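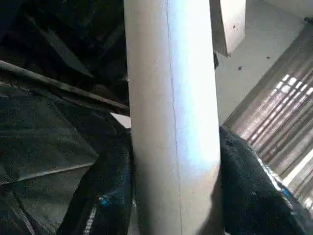
I keep tubes. Wrapping paper tubes, poster tubes, the long pale ones that come inside rolls of fabric, I can't put a single one in the recycling without a little pang. Last February I ordered 20 yards of lining from Weken and got a lovely sturdy tube along with it, and I think I was more pleased with the tube than with the lining (the lining is still in the closet, don't ask).

So this week was the big sort-out. Black plastic everywhere, bags and sheeting both, and me in my oldest slippers trying to be strict with myself. My rule was that anything dented or soft at the ends had to go, and anything straight could stay if I could name a use for it.

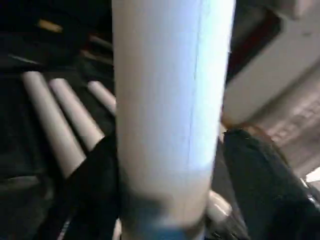
I'm very good at naming uses, I'm afraid! Tablecloths roll beautifully around a tube and come out without a crease, and so do the big maps from our Rerham trip. Seedlings like a short cut piece as a collar, and Christmas lights wind on nicely if you notch the end first. I did let a fair few go, and I'm still thinking about the longest one, which would make a wonderful rain stick if I can find the rice.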